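Koskela Adds Laundry Unloading to Training Set

Koskela has begun recording laundry work for the learning system behind its service arm, project lead Kerttu Leinonen said in April. The plan calls for 2000 episodes - each one a single attempt, steered by a human operator and stored with joint positions and camera video. 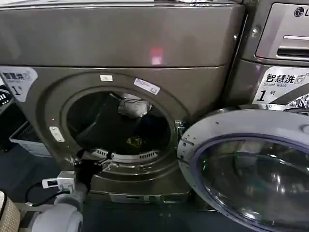

Dark clothing and a lighter garment inside an open front-loading machine, with the arm at lower left.

Dark fabric is a known weak point. An earlier model, trained on 200 episodes, often missed black items lying against a dark drum, according to Leinonen. Operators now vary the load between attempts and leave small items in the mix. Failed grasps are kept and labeled. Each operator session is limited to 42 minutes. 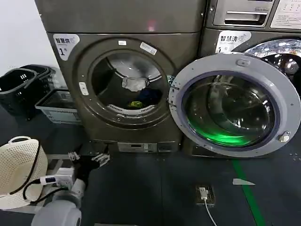 The two-finger gripper open near the dryer, with a white cloth and other pieces in the drum.

Teemu Vainio, who handles data review, said 19 episodes from the first batch were rejected for timing errors between the video and the joint log. The fault was traced to a clock setting and corrected.

Training on the new set will start once review is complete. Koskela has not said whether the recordings will be released.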